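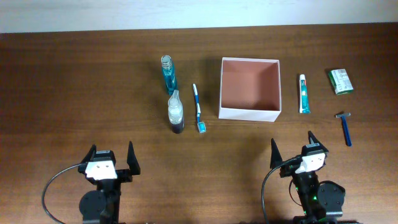 *Gerley 工作台的双臂与一组洗漱用品，中间是敞口纸盒。*

# 关于 Brastley

大家好！我们是 Brastley，在 Undutville 做双臂工作台的装配、保养和维修。店面在 Mohammed 街上，门口那块牌子字很小，第一次来的人多半会走过头，往回走几步，看到绿色卷帘门就对了。

我们手上的机器有好几种，但最想介绍的是 Gerley。Gerley 是我们自己的一套双臂台：一张木桌，两条黑色机械臂从桌前伸进来，各带一只两指夹爪，夹爪上装着白色外壳的双镜头相机。它平时练的活儿是收拾日用品，牙刷、牙膏、香皂、剃须刀，往盒子里放。听起来很家常吧？可就是这种家常的东西，把一台机器的毛病照得清清楚楚。剃须刀的柄又细又滑，夹爪两根手指差一点没对齐，它就会转；透明瓶子反光，相机稍微歪一点，位置就算不准。我们喜欢这种活，喜欢得有点过头了（隔壁店的人是这么讲的）。

凡是要写进客户手册的步骤，我们都先在 Gerley 上做一遍。所以这一页与其讲公司历史，倒不如讲讲它是怎么装起来、怎么养、坏了怎么修的。

## 我们从哪里来

公司是 Bello Eze 和 Babatunde Aliyu 两个人起的头。Bello 以前修缝纫机和包装机，手特别稳，听轴承的声音能听出是哪一颗。Babatunde 写控制程序出身，第一次拆舵机的时候把齿轮装反了，那颗舵机现在还摆在前台当镇纸。

最早我们只接维修。客户把机械臂装在箱子里寄来，我们修好再寄回去，过两个月同一条臂又回来了，同一个关节，同样的磨损。去现场一看，臂没问题，是桌子在晃！从那以后我们开始连桌子一起管，后来连走线、光照、相机支架也一起管，慢慢就成了现在这个样子。

Gerley 是在某年三月搭起来的，当时店里暖气坏了，大家穿着大衣拧螺丝。

## 一张台子是怎么架起来的

### 先弄桌子

桌面我们偏爱木头。木头有一点分量，夹具好固定，东西落下去声音也柔和。Gerley 的桌面是暖暖的红褐色，木纹横着走，有一点光泽。光泽这件事我们争论过很久：Babatunde 想打磨成哑光，反光少，图像好处理；Bello 说客户家里的桌子都有光泽，练就要在这种桌子上练。最后留下了光泽，灯往旁边挪了挪。

调平用水平尺，纵横各量一次，再对角量一次。四个桌脚都调完之后，用手掌在四个角依次往下压，哪个角有动静就重来。装上机械臂后要再量一遍，这一步新来的同事最容易漏。

### 再装臂

两条臂左右对着装，底座间距照图纸来，中间要留出一块干净的桌面。底座螺丝先全部带上，不拧紧，把臂推到位，然后按对角顺序一点一点上力矩。拧好以后在螺丝头和底座之间画一道漆线，以后巡检时扫一眼漆线有没有错开，就知道松没松。

通电之前，用手把每个关节慢慢转一圈，感受有没有卡顿。舵机盖上的螺丝头要能看见、够得着，换件的时候省很多力气。通电之后看指示灯，再让两条臂各自回零位，一次只动一条。两条臂一起动要放到最后，而且必须有人把手放在急停旁边。

### 走线

说到走线，我们可以讲一下午！夹爪附近的线要留一个大大的弯，臂转到哪里它都不绷。弯留小了，几天就把接头拽松；留得太大，又会扫到桌上的瓶子。我们的办法很笨：把臂依次摆到最远、最高、最拧巴的姿势，每个姿势都看线的弧度，用魔术贴临时绑住，全部走完再换成正式的线夹。

线夹只夹两头，中间让它自由。线进底座的地方要套护套。标签贴在离插头一掌远的位置，左臂写 L，右臂写 R，字朝外。

### 相机和标定

相机装在夹爪上，跟着手走，好处是看得近，麻烦是每次拆过夹爪就得重新标定。Gerley 的标定板放在桌子右边的抽屉里，用完擦干净，反扣着放。标定时左右臂分开做，做完用同一支牙刷试抓，从左边放到右边，再换另一条臂放回来。

试抓的牙刷最好选刷毛朝上放着的那种姿势，刷头、刷柄高低不同，哪边偏了很容易看出来。抓得稳当，再换剃须刀。剃须刀过关了，我们就会拍一下桌子庆祝（轻轻拍，不然又要调平）。

## 平时怎么照看它

早上 8 点开门，第一个到的人负责 Gerley 的晨检。清单贴在墙上，有 17 项，边角已经卷了，我们一直舍不得换，上面有太多铅笔写的补充。挑几条常用的放在这儿：

- 夹爪手指：张开、合拢各做几次，看两指尖是否对齐，指面有没有沾上牙膏或者皂屑
- 相机镜头：用气吹，不直接用布；外壳有没有松动，用指尖轻轻推一下
- 线弯：弧度和昨天比有没有变，护套有没有磨白
- 漆线：底座一圈全部看完
- 桌面：擦干净，尤其是液体瓶子站过的地方
- 指示灯：左右都看，颜色和状态表对照
- 急停：按一次，复位一次，记在本子上

晨检本是纸的。试过电子表格，大家都记得很敷衍；换回纸本以后，字多了，还有人画图。Babatunde 画的齿轮特别好看，客户来参观时总要翻。

除了晨检，还有按循环数走的保养。每做完 1000 个抓放循环，夹爪就拆下来清洁、上脂、检查齿轮间隙。Bello 在本子上写得最大的一行字是这样的：“脂要少，少到你觉得不够。”抹多了会往外渗，沾到手指面上，抓什么都打滑，查起来还特别绕，很容易以为是程序出了问题。

道具也算在保养里。漱口水瓶、喷雾瓶的盖子要拧紧，纸盒的边塌了就换新的，香皂包装磨花了也换。纸盒我们选里外颜色不一样的，外面白、里面粉，开口在哪里人一眼就能找到，摆位的时候很顺手。

## 坏了怎么办

会坏的，机器嘛！我们跟客户也是这么讲的，坏了不丢人，记清楚最要紧。

讲一次印象最深的。那回 Gerley 跑到第 1136 个循环，右臂抓牙膏时开始轻轻地抖。牙膏是盖子朝下立着的，夹爪一碰它就晃，晃两下就倒。头一个怀疑的是控制参数，Babatunde 调了一个上午，抖得轻了一点，没有好。下午换了思路，断电，用手转关节，转到某个角度时 Bello 说停，他听见了一声很小的“嗒”。

拆开以后，舵机齿轮上有一个齿缺了一小块，米粒都比它大。换上备件，回零，重新标定，再让右臂去抓同一管牙膏。稳了！那天我们下班很晚，还去吃了炸鱼。

这件事之后修理流程改了顺序，现在是这样：

1. 先停机，断电，把桌上的东西原样留着，不急着收
2. 在晨检本上写下循环数、哪条臂、抓的是什么、东西当时怎么放的
3. 用手慢转每个关节，听，也用手感觉
4. 看线，看接头，看漆线
5. 还找不到，再通电，单臂低速走一遍
6. 最后才动参数，动之前把旧参数抄下来

换下来的零件不扔，装进小袋子，写上日期和循环数，放进后面的铁皮柜。柜子里的袋子是我们最好的教材，新同事来的第一周，会被请去随便抽一袋，讲讲这个零件是怎么坏的。讲错了也没关系，大家一起看，常常看着看着就忘了吃午饭。

备件我们按臂来备。每一套台子出厂时带 3 颗舵机、一对夹爪手指、一根整线，再加一小管脂。客户自己换得了的，我们就寄件、打视频；自己换不了的，连臂带底座寄过来，底座一定要一起，光寄臂的话我们看不到安装面。

## 来店里学

有些客户买了台子以后想自己养，我们特别高兴！店里有动手课，小班，围着 Gerley 上。上午拆夹爪、清洁、装回去；下午走线和标定。课上不发讲义，每人一本空白晨检本，自己写自己的清单，走的时候带回去用。

来上课请注意：

- 长头发扎起来，袖口收紧，戒指和手链摘掉
- 自带螺丝刀也欢迎，头部要完好，滑牙的请留在家里
- 机械臂通电时，手不进桌面范围，讲课的人也一样遵守
- 茶水放在窗台，不上工作台

有位学员学完回去，把厂里三套台子的线全部重走了一遍，拍照给我们看，弧度漂亮得我们打印出来贴在了墙上，就在清单旁边。

## 我们在意的几件小事

报价单上，工时和零件分开写。修不好的直说修不好，检测过程写成一页纸给您，拿去别家也能接着用。

电话是修理间的人接，手上可能正拿着扳手，响得久一点请别挂。若是赶上标定，我们会晚些回过去，标定做到一半真的走不开。

手册写给拿螺丝刀的人看，字大，纸厚，沾了油能擦。里面每一步都在 Gerley 上走过，哪一步您做起来觉得别扭，请写信告诉我们，第二天早上我们就会在台子上试。上一版手册里夹爪拆装的顺序，就是一位客户来信以后改的，比我们原来的快，手指也不用那么拧着。

## 找到我们

店在 Undutville 的 Mohammed 街，早上 8 点开门。想看 Gerley 干活，上午来比较合适，晨检做完它就开始跑了；想看拆开的样子，先打电话问问哪天保养，保养那天桌上摊得到处都是零件，可好看了。

送修请在箱子里附一张纸，写上您的名字、哪条臂、循环数，还有它最后一次抓的是什么。收件找 Babatunde Aliyu，课程报名找 Bello Eze。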